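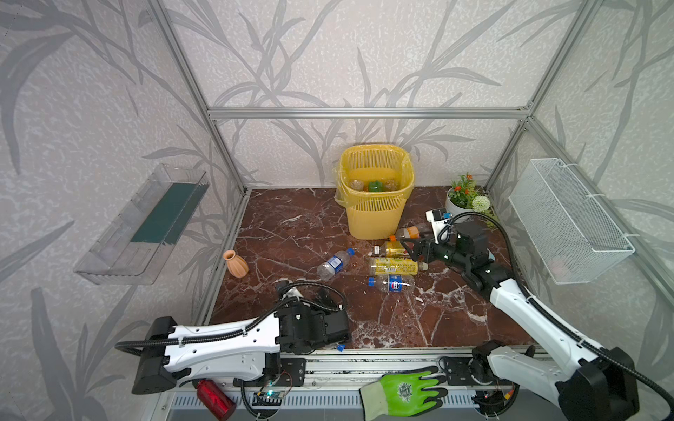
Yellow mesh basket with liner fitted.

Hotcombe Bin Liners, 25 litre, yellow tint

Sold in packs of 122. Shop code 817.

We stock four makes of liner and I was against adding a fifth. Every maker says theirs is strong, and every maker tests it with something soft and round. The Hotcombe is a plain open-topped bag with no drawstring and no scent. The box says "fits all bins", a claim I would ignore. Measure round the rim of yours first.

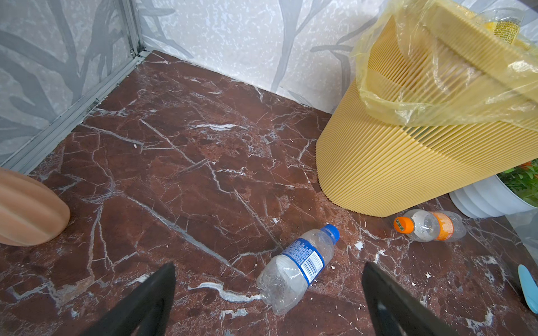 Notes by Qistina Hutapea, Bredgate shop
03/07/2018

A crushed drinks bottle takes up far less room than a full-shaped one, so squash them before you blame the bag for being small. Put the cap back on afterwards or the bottle slowly fills out again.

The maker also says the film is "tear resistant". Well, most things are, up to a point. I had no splits from bottles or veg peelings. A broken coat hanger went straight through, and so did the corner of a juice carton — a fairly ordinary thing to find in a kitchen bin.

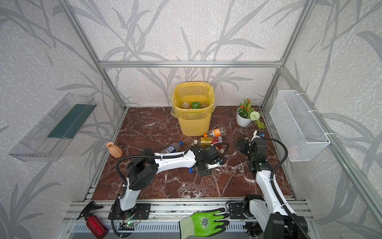
Fitting

Open the bag fully before it goes in. Fold a good hand's width over the rim and press the air out from the sides. On a bin with slots this is easy. On a solid one the bag balloons, and you'll be pushing it down all week.

The tint is see-through enough to check what has been thrown in, handy if your council is strict about sorting. It won't hide anything from visitors.

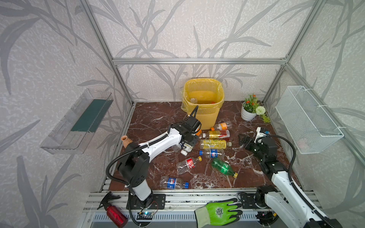 As for price, a pack costs a little more than the Saragih liners and a good deal less than Clullport's, which I still think are overpriced. The Saragih bag is thinner but has tie handles. If you carry your rubbish down several flights of stairs, I'd buy those instead.

Unopened packs can be returned to the Bredgate shop. Opened ones can't, so try a single bag from the counter first.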